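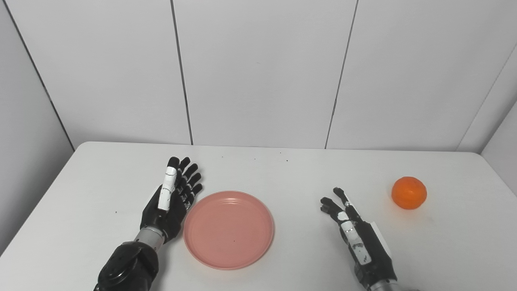

Las dos manos del robot, con el plato rosa y la mandarina sobre la mesa. Proyecto Jekunley.

Última actualización: abril, 18:40 h

Elaheh Ghaffari llega tarde y pide perdón dos veces. Viene de clase, tiene otra a las siete y entre medias hay un equipo esperándola. Lleva el club de robótica de la escuela Araya, y este curso el club está metido en una sola cosa: que un robot ponga una pieza de fruta en un plato. «Dicho así suena a poco», dice. «Ven a intentarlo.»

El proyecto se llama Jekunley. El nombre lo eligieron los alumnos, ella no pregunta de dónde salió. Se presentan con él al Trivetti, un concurso entre centros con una prueba de manipulación: mesa blanca, plato, mandarina, y las manos tienen que arreglárselas. 3 intentos por equipo. Cuenta el mejor.

¿Por qué una mandarina? «Lo ponen las bases. Nosotros habríamos elegido un cubo, claro, como todo el mundo. Un cubo se queda donde lo dejas.» La mandarina rueda, cede un poco, no hay dos iguales. En el club gastaron alrededor de 40 en el primer trimestre. Las machacadas, a zumo. Las otras se las comen, y eso ya es un problema, porque hay tardes en que a mitad de ensayo falta la fruta y toca bajar al súper.

Empezaron con una pinza de dos dedos, prestada por el taller de mecánica. Iba bien. Pasar a manos con dedos lo discutieron semanas. «Yo voté en contra, que conste. Más juntas, más cables, más cosas que calibrar. Perdí la votacion.» Se ríe. Ahora dice que los chicos tenían razón, por lo menos en parte: con los dedos abiertos la fruta se puede rodear en vez de apretarla. El pulgar sigue dando guerra. Llega antes que los demás dedos y empuja la mandarina hacia fuera de la mesa.

La otra pelea es el reparto entre las dos manos. Plato para la izquierda, mandarina para la derecha, eso está decidido. Lo que no está decidido es quién se mueve primero. Un grupo quiere que la izquierda sujete el plato todo el rato. Otro quiere que se acerque solo al final. «Tienen dos versiones del código y casi no se hablan», cuenta Ghaffari. «Bueno, sí se hablan. Se gritan cariñosamente.»

Los datos los graban ellos mismos. Un alumno guía las manos a distancia, otro recoloca el plato y la fruta, un tercero apunta. En la última tanda larga, 66 repeticiones. ¿Y salieron? «Salieron las que salieron. Las malas también se guardan, eso les costó mucho entenderlo, querían borrarlas. Un fallo bien etiquetado vale para entrenar – uno borrado no vale para nada.»

Le pregunto por el dinero y mira el reloj. Hullutlow, una empresa de la zona, les cedió el equipo hasta final de curso. Después hay que devolverlo. Están intentando alargarlo, ella ha mandado un correo y espera respuesta. «Si no, volvemos a la pinza y ya está. No se acaba el mundo.» Por el tono, algo sí se acabaría.

En el club hay gente que no había programado nunca. También hay quien programa muy bien y no había cogido un destornillador. A estos últimos los pone a montar, «sin piedad». La norma es rotar cada 2 semanas: código, mecánica, grabación, cuaderno. El cuaderno no lo quiere nadie. Es lo que más puntúa en el Trivetti después de la prueba misma, así que lo revisa ella, a veces de noche.

¿Ganar? Se encoge de hombros. El año pasado no pasaron de la primera ronda, por la iluminación: habían entrenado con la luz de la tarde y la prueba fue por la mañana, con focos. Este año ensayan a varias horas, con las persianas subidas y bajadas. «Aburridisimo. Pero ya no nos pilla.»

Se levanta, la están llamando desde el fondo. Ha vuelto a fallar el pulgar, o el cable del pulgar, no queda claro. Antes de irse pide que se ponga que admiten gente nueva todo el año, no hace falta saber nada, basta con pasarse por el taller a partir de las cuatro y media. Y que si alguien trae mandarinas, mejor.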